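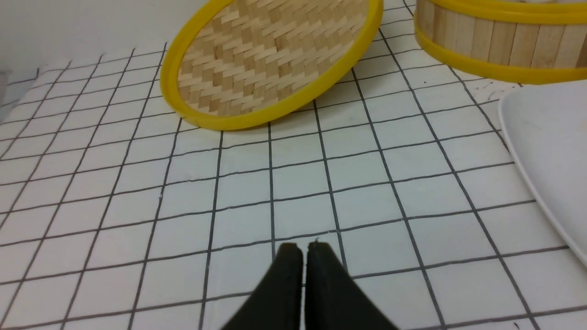 4.2 Planning the lid approach from the wrist view

We now turn to the part of the system that took us the longest to get right, and that we suspect will be of most use to readers who are building something similar. The Gotero planner, described in Section 3, hands down a short list of candidate grasps for whatever object it has been told to pick up. For most of the objects in our kitchen set this list is good enough that the first or second candidate can be carried out as it stands. The steamer lid is a different matter, and it is the object we kept coming back to all through the work, partly because it is so pleasant to look at and partly because it broke nearly every assumption we had made.

The trouble begins with perception. The lid has a woven bamboo top with a zigzag pattern of lighter and darker strips, and our early depth network, trained on Ovport data, read the pattern as real relief and returned a surface full of small ridges. Grasp candidates then gathered on those ridges, in the middle of the weave, where there is nothing for two fingers to close on. The yellow rim, on the other hand, is thick, smooth and strongly colored, and it stands out well against a white tabletop. We therefore added a second segmentation head that looks only for closed or nearly closed bands around an object, and we let its output veto any candidate whose contact points fall outside the band. It is a simple idea, and we tried several cleverer ones before settling on it.

A rim that leans is harder than a rim that lies flat. When the lid is tilted, the band shows up in the wrist view as a partial ellipse, often with its far side out of view, and an ellipse fitted to half an arc can be wrong by a wide margin while still looking quite reasonable on the screen. Here the printed grid on the table cover earns its keep. The Linulero tracker estimates the table plane from the grid lines, and we use that plane to limit the ellipse fit, asking that the lowest part of the rim touch the table. The cover looks soft and its lines are a little wavy, so we do not trust any single crossing; the tracker fits the whole visible grid with a robust loss and throws away the worst matches. Smudges and scuffs on the cover caused us some worry at first, but they are faint compared with the lines and were nearly always rejected.

The approach itself runs in two stages. In the first, the wrist moves toward a point short of the rim with the fingers only slightly open, which keeps them narrow enough to pass between neighboring objects. In the second, the fingers widen, the ellipse is fitted again from the nearer view, and the Carrasco controller closes the remaining distance at low speed. Opening late costs a little time, but it matters a great deal when a plate or the steamer basket sits close by, and our collision checks became much less fussy once we had made the change (see Figure 7 for a starting view of this kind, with the plate and basket on the right and the lid ahead of the fingers).

We collected 837 approach attempts on the lid between the first working version and the code freeze in April 2020. Of these we held back 200 for testing and did not look at them until every threshold had been fixed. The remaining attempts were used to tune the veto and the plane fit, along with 2,632 wrist images labeled by hand for the rim alone. One test attempt was dropped after a logging fault, which leaves the 199 reported in Table 3.

Figure 7. Wrist camera view with the gripper slightly open, facing the tilted lid on the grid cover.

Contact: Gotero project office | Copyright 2020 the authors | Back to top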